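Pantry Moths: Getting Them Out and Keeping Them Out

8/7/18

Every summer the co-op gets a run of calls about small moths in the kitchen, and this year is no different. If you have seen one fluttering near the ceiling in the evening, you probably have pantry moths. They are harmless to people and pets, but the larvae eat dry food, and they will keep at it as long as there is something for them.

Where they come from

Most pantry moths arrive as eggs in a bag or box from the store. It can be flour, rice, oatmeal, birdseed, dog food, nuts, dried fruit or spices. Clean kitchens get them as often as messy ones. The eggs are too small to notice, and a bag can sit on a shelf for weeks before anything shows.

The first sign is usually the adult moth. It is small, with wings that are pale near the body and copper or brown toward the tips. The adults don't eat. The damage is done by the larvae, which look like off-white worms with brown heads and leave fine webbing behind them. If your cornmeal clumps together in threads, throw it out.

Finding the source

Take everything off the shelves. Don't do one shelf today and another on the weekend, or they will move around on you. Open each package and look at the top, the corners and the folds. Cardboard and thin plastic don't stop them, and unopened boxes can be infested too. Check the things you forget you own, such as the cocoa, the bag of dried chilies, the half-used pancake mix. Birdseed in the garage or the hall closet is a very common source, and so is an old wreath or a jar of decorative corn.

Anything with webbing or larvae goes into a tied bag and straight to the outside trash. Food that looks fine but sat next to something bad can be kept if you freeze it for a week.

Cleaning the shelves

Vacuum first, with the narrow attachment. Get into the corners, the peg holes, the gap where the shelf meets the wall, and under any shelf paper. Larvae like to crawl away from the food to spin their cocoons, so look along the ceiling line and behind the door hinges as well. Empty the vacuum outdoors when you are done. Then wipe everything down with hot soapy water and let it dry fully before you put food back.

Please don't spray insecticide where you keep food. It won't reach the eggs inside packages, and it ends up on your dishes.
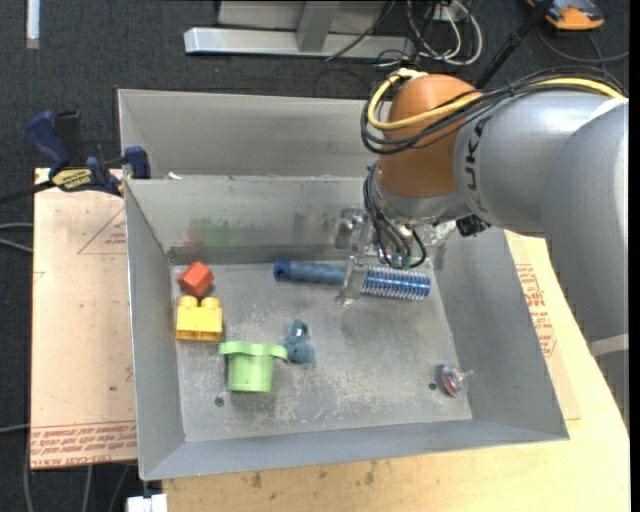

What to store food in

Glass jars with a rubber seal work best. Hard plastic tubs with a gasket in the lid are fine too. Zip bags are not a fix on their own, and neither are the tins that cookies come in, which usually have a loose lid.

We carry two jar lines at the front counter, Oddsson and Noker. The Oddsson jars are heavier and the lids clamp down. The Noker jars have a screw top and stack better in a narrow cabinet. Members can take 2 dollars off either one through the end of the month. Replacement seals are in the drawer by the register, so ask if you don't see them.

Write the date on a piece of tape when you fill a jar. Buy flour and nuts in amounts you will get through in a couple of months. Whole wheat flour does well in the freezer if you have the room.

Traps

Sticky traps with a lure catch the male moths. They are good for telling you whether you still have a problem, but they won't clear one up. Hang one in the pantry and check it weekly. Replace it when the package says to, as the lure fades. Keep traps away from open windows in warm weather.

Don't be discouraged if you still see a moth or two after a big cleaning. Cocoons that were missed can hatch later. If you are catching new ones every week after two months, there is a source you haven't found, and it is worth looking in rooms other than the kitchen.

More help

Žofie Kuruc will give a short talk on dry food storage in November. Space is limited, and the sign-up sheet is on the board by the bulk bins. The handout on freezing grains is free at the counter. If you find moths or webbing in something you bought from us, bring in the package with the label on it and we will refund it and check the rest of that lot.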